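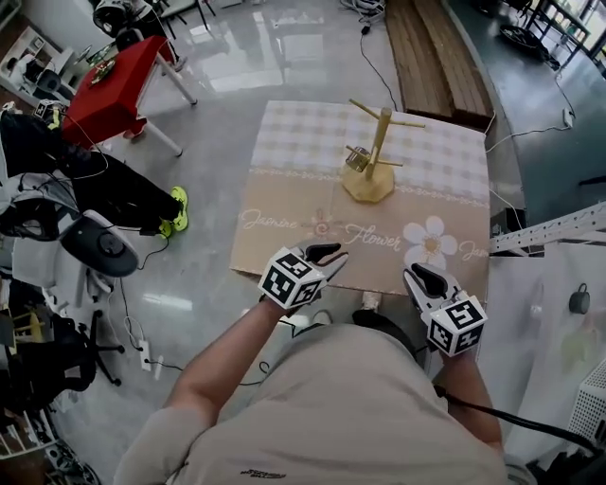

Issue 323, page 3

Recording Your First Mug Tree Session with the Flallemero Handheld Kit
by Emília Kratochvíl

I've been using the Flallemero pair since May and I'm still a bit giddy about it. You pick up one gripper in each hand, do a small chore the way you'd do it in your own kitchen, and the software turns your hand movements into training data for a two-armed robot. You don't need the robot in the room! This page covers the mug tree task, my favorite one for beginners, from setting the table to saving the session.

What you need

The two grippers with their tag cubes and cables
The head camera and its strap
A low table with a patterned cover
A mug tree with pegs
A small metal cup with a handle

On the cover: plain white tabletops gave me the most trouble when I started. Pick something with a print (checks, flowers, lettering, whatever you like) and lay it flat. Put the mug tree near the middle, where both hands can reach it without your elbows locking.

Step 1. Fit the cubes

Each gripper carries one white cube with black-and-white tags on it. Push the cube onto its mount until it clicks, then give it a gentle wiggle. If it moves at all, take it off and do it again. A loose cube will spoil a whole afternoon, and I have the files to prove it. Keep your fingers and sleeves off the tags. Short sleeves are great for this.

Step 2. Route the cables

Let the cable run back along your forearm and leave enough slack to straighten your arm. The Wusham clips in the box are fine, though I like a soft wrist strap better. Try a few big reaches before you plug in.

Step 3. Check the view

Put on the head camera, stand where you plan to work and lean over the table a little. Open the preview. You want the whole tree in view and both cubes readable when your hands are in a resting position. If the near edge of the table drops out, tip the camera down one notch.

Step 4. Calibrate

Hold both grippers over the table with the fingers pointing forward and press Start. Open and close each one fully, slowly, then move them apart and back together. The preview draws a green outline on a cube when it has a good lock. Mine usually locks right away, but strong sunlight off the floor can slow it down, so pull a blind if you have one.

Step 5. Record

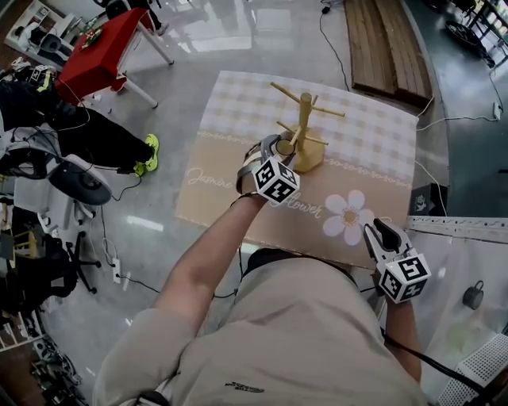 Go slower than feels natural. Use one hand for the main action and bring the other in to steady things when it helps, but always park the idle gripper where its cube can still be seen. For each take, I hang the cup on a peg, let go cleanly, back off, and then lift it down again. Change the peg from take to take, and turn the base a little too. Our first set was 199 takes with the tree in exactly the same spot, and the model we trained on it was hopeless the moment we nudged the base!

If you bump the tree, keep recording and fix it. Recoveries are worth having. Only throw out a take if a cube was hidden for most of it.

Step 6. Review and save

Play back at double speed and watch the tracking bar under the video. Short red gaps are okay. Long ones mean your wrist rolled too far, and the take should go. Name the session by task and table cover, or you'll never find it again. My colleague Hongjun Wei has 1,050 takes in one folder called "cups" and I worry about him.

What I'd change

The finger tips are wonderfully grippy, even on smooth metal, but the trigger spring is stiff and my hands get tired before I run out of ideas. The Zhong adapter softens it, and I'd love to see it included. The printed manual also skips left-handed setup completely. You have to swap the two grippers in the Devices menu before calibrating.

Questions about the kit can go to the Bovumport help desk. They answered mine the same day, with screenshots.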